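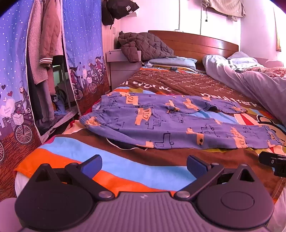 A striped blanket over a brown bedspread.

The Room at Plikedura

The bus let me off at the bottom of the hill and I walked up with one bag. Plikedura was smaller than I had been told. There was a pharmacy, a shut gas station, and a street of houses with the blinds down against the sun. It was July and the tar was soft at the side of the road.

My aunt had lived in the last house for eleven years. Before that she lived in Cerkitz, near us, and came to supper when my mother remembered to ask her. Then one spring she sold her car and moved, and sent a card with the new address and nothing else on it. I wrote back. She wrote back to that. We kept it up, two letters a year, until this one, when the lawyer wrote instead.

The key was under a brick, where he said it would be.

I had planned to do it in a day. I started in the kitchen since that was the room I knew how to do. I put the plates in one box and the pans in another. In the drawer by the stove I found string, a church calendar, and my own letters with a rubber band around them. She had written on the envelopes in pencil. On one it said, "Ask about the knee." On another, "He is not happy there." I had not said I was unhappy. I had written mostly about the weather and a new roof on the school.

I read that one through at the table. I couldn't find the place where I had told her.

A woman from next door came over toward evening with soup in a jar. She asked if I was the nephew and I said yes. She asked if I was going to sell and I said I supposed so.

"She had the back room ready for you," the woman said. "Two summers now. She'd air it out and then you wouldn't come."

"She never asked me to."

"No," the woman said. "She wouldn't have."

She told me to bring the jar back when I was done with it and went home across the grass.

I hadn't opened the back room yet. I had taken it for a closet. There was a bed in it, made up, and a lamp, and a hook on the door for a coat. The window stuck, and I had to hit the frame with my hand to get it up. Down the hill somebody was calling a dog.

The last bus went at ten past seven. I heard it change gears on the turn. I ate the soup out of the jar, standing up, and then I washed the jar and hung my jacket on the hook.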